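# Equipment Review: Remex Adjustable Desk Lamp

**Prepared for the Devomthorpe Adult Learning Center by the Furnishings and Equipment Office**

The Center was asked in November to recommend a task lamp for the evening study rooms. The overhead lighting in those rooms was installed when they were used for storage, and learners who attend after 5 p.m. have complained for several terms that it is too dim for close reading. The Remex adjustable lamp was put forward by Leena Salminen of the literacy program, who had used one at her previous post. This review sets out the findings of the trial and the recommendation that follows from it.

## Terms of the trial

Two lamps were bought at the ordinary retail price and placed in the ground-floor study rooms for one term. The supplier was not told of the trial and offered no discount. Learners and tutors were invited to leave written comments in a folder at the front desk, and 19 comments were received. Themba Radebe carried out the electrical inspection before the lamps were put into use and again at the end of the term.

## Light

The lamp gives a steady, even light with no flicker that any user reported. It has three brightness settings. The lowest is of limited use, and most learners left the lamp on the middle setting throughout. At the highest setting the light is strong enough for drawing and for small print, although two tutors found it harsh on glossy paper. Tilting the head slightly away from the page removed most of the glare.

The color of the light cannot be changed. It is a neutral white, a little cooler than the older bulbs in the library. Learners who wear tinted lenses made no complaint, and one wrote that she could read the Center's pale green forms for the first time without holding them up to the window.

The main weakness is spread. The lamp lights one open book very well and two books poorly. Learners who work in pairs had to move it back and forth between them, and this was the most common criticism in the folder.

## Build and adjustment

The neck bends without much effort and holds its position. Over the term one of the two lamps developed a slight droop when the neck was fully extended. It was still usable, but Aarne Turunen, who teaches bookkeeping in that room, reported that he had to lift the head again at least once in every session. The other lamp showed no such fault – a difference that may come down to how often each was moved.

The base is heavy for its size and did not tip during the trial. Its underside is covered with a thin pad that protects the tabletop. The pad on one lamp began to peel at the edge and was pressed back down with ordinary glue.

The switch deserves separate mention. It is set into the cord, a short distance from the base, and tends to fall behind the table. Learners with limited reach found this awkward. Fiona Gunn of the access team considers it the most serious fault in the product, and this office agrees. A switch on the base would have been a better choice.

## Comparison

The Center already owns several Kuroda lamps, which are used in the craft room. They cover a wider area and have the switch on the base, but they must be clamped to the edge of a table and cannot easily be shared between rooms. The Remex lamp is lighter to carry, takes less space, and can be put away in a cupboard at the end of the evening.

## Recommendation

The Remex lamp is recommended for single study places, subject to two conditions. Each lamp should be fitted with a cord clip so that the switch stays on the tabletop, and the necks should be checked at the start of each term. It is not recommended for shared tables, where the Kuroda model remains the better option.

Orders should be placed through Eino Kemppainen at the Coltthorpe office. The two trial lamps will remain in use on the ground floor.

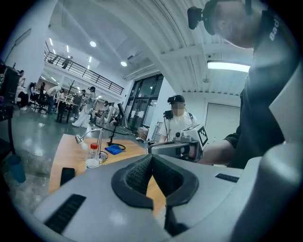 *Silver desk lamp with a curved neck and small round head, on a light wooden table.*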